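Week six of the robotics club and I still can't decide whether we're learning anything. I joined because the poster promised we would "teach a robot to tidy up", and I had a term's worth of evenings to fill. So far the tidying has mostly been done by us, before and after.

The project is called Grurano, after a name someone found on an old map, and the plan is to have two arms sort packaging for recycling. The pitch to the department said 375 practice runs by the end of term. We have 28. Two of those were the same run saved twice, which I only spotted when I was renaming files at nine in the evening.

My complaint isn't with the arms, which do what they're told. It's the way we talk about results. When a run goes well it goes on the slides, and when it doesn't it gets called a "setup issue" and vanishes. I asked if we could keep a list of the failures and was told it would be bad for morale. Mine would improve no end.

Then there's the Pliveck competition in March. Last year's winners, the Vikley team, turned up with 758 runs and a very nice video – I'd like to see the bits they left out. I'm told we can catch up. I've done the sums and I don't see it, unless we give up sleeping.

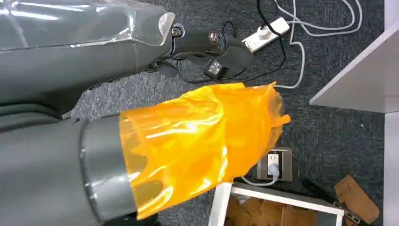
I put most of this in the club chat last night. Macedo replied that 28 runs we understand are worth more than hundreds we don't, and that if I want a failure list I should start one and stop asking permission. Fair enough. I've started one. It has eleven entries already and I've only got back as far as week four.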